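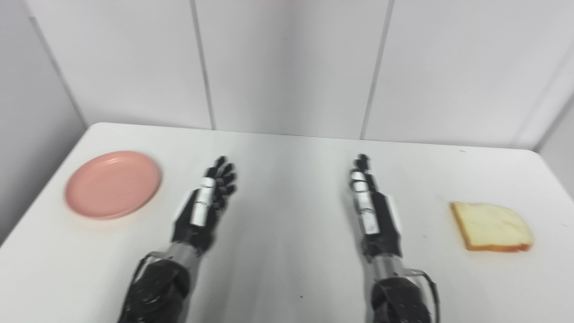
3. Working rules for the tabletop station

Course handout, Werkden Robotics Lab. Issued 12 March 2018. Replaces the January sheet.

Read this section before your first session. The rules apply to all groups, including those who have used the Emby hands in another course.

3.1 Before power is on

Wipe the table and let it dry. Set out only the objects named in your task sheet. For the plate and bread task that means one plate and one slice, with open table between them for the hands to start in. Phones, pens and cups stay on the side bench.

Check both forearms. Cables should curve freely and must not be pulled tight or caught under a sleeve. If a sleeve has slipped, tell the lab assistant. Do not retape it yourself.

3.2 Start position

Both hands start over the table, apart from each other, and not touching any object. Fingers may be open or gathered. Write down which, for each hand, before the first trial.

3.3 Speed and distance

Hand speed is capped at 100 mm per second for the first session and may go up to 250 after sign-off. Stay 800 mm from the table edge while the motors are on. One person holds the stop button and does nothing else. Change that person every 7 trials.

3.4 Food items

Food used on the table is not eaten afterward. Use a new slice when the old one tears or dries out, and note the change in the log. Crumbs get into finger joints, so brush the fingers at the end of each session with the power off. No sauces or spreads at this station.

3.5 Stopping

Press stop if a hand touches the table harder than expected, if a cable snags, or if anyone reaches in. After a stop, do not resume the same trial. Mark it "stopped" and keep the data. Deleted trials count against the group.

3.6 Log

Use form 3109. Each trial gets a line: start position, objects, result, stops. Write "not seen" if you missed the result.

Reading for next week: Hettiarachchi, chapter on shared workspaces, and the Braltham checklist. Bring the checklist filled in for your own task.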